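Folgate Forums > Workshop and Home > Electrical and Power
Thread: Nuisance tripping on a shared bench circuit

dundgate_tom
Sat 1 October
I have a 20 A circuit feeding one bench. It has an RCBO at the board and two double outlets. The RCBO has tripped 3 times since June, always with several things plugged in and never with one on its own. Load is well under the rating. Before I pay for a replacement, is there a sensible order to test this in?

yoshi_ogura
Add up the standing leakage first. Every switch-mode supply with an EMI filter leaks a little to earth through its Y capacitors. A 30 mA device can legally trip anywhere above 15 mA, so a handful of supplies in the right mood will do it with no fault present.

Put a leakage clamp around active and neutral together at the board and plug things in one at a time. Write down each reading.
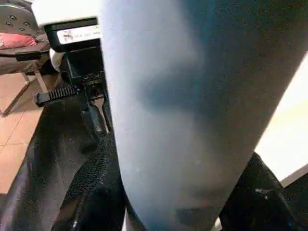

White unit at upper left.

f_tsuji
Agree with the clamp, disagree that it's likely to be cumulative. He has two double outlets. Even with power boards that is a lot of supplies to reach 15 mA. I'd do an insulation resistance test on anything with a heating element. Elements take up moisture when they sit unused, and the fault often clears once they've been run.

yoshi_ogura
He said nothing trips on its own. A damp element would.

f_tsuji
Not if it leaks 12 mA. Alone it holds, with company it goes. Same symptom.

cula_hirose
Both of you are assuming the RCBO is good. Do a ramp test. Mine was a Laizer unit and it went at 14 mA, which was below spec. Swapped it, no trips after that.

dundgate_tom
Borrowed a clamp from work. Everything running is 9 mA, of which the old soldering station is 6. Unplugged it for now. Haven't done the ramp test as I don't have a tester.

f_tsuji
6 mA from one iron is too high. Megger it cold, active and neutral joined, to earth. Anything under 1 megohm and I'd retire it.

cula_hirose
Still get the ramp test done. 9 mA shouldn't trip a healthy device - any sparky can do it in a few minutes.

dundgate_tom
Booked. Will post the figure when I have it.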